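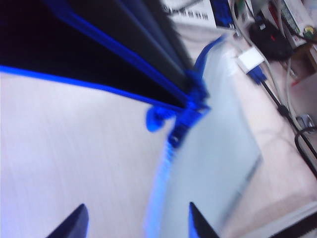 One participant from last term's group wrote that she always fills the pouch first and fights with the zip afterwards, and she asked if this is really wrong. It is not wrong, but it is slow, and the zip suffers.

Josesby Short Courses, Unit 4: Packing a zipped pouch
Handout, 2/16/26

Open the zip fully before you put anything inside. Lay the pouch flat on the desk, with the slider towards you. Heavy things go to the bottom, flat things along the back. Pens and cables go in last.

Leave 20 mm free under the zip - more if the fabric is soft. To close, hold the two sides together just in front of the slider and pull slowly, in line with the teeth. If it stops, go back a little and look for caught cloth. Please do not pull harder.

Words for this unit: slider, pull tab, teeth, tape, panel.

Exercise: pack your own pouch, close it, then exchange with your neighbour. Write down which item was difficult to find. Bring your notes to room 371.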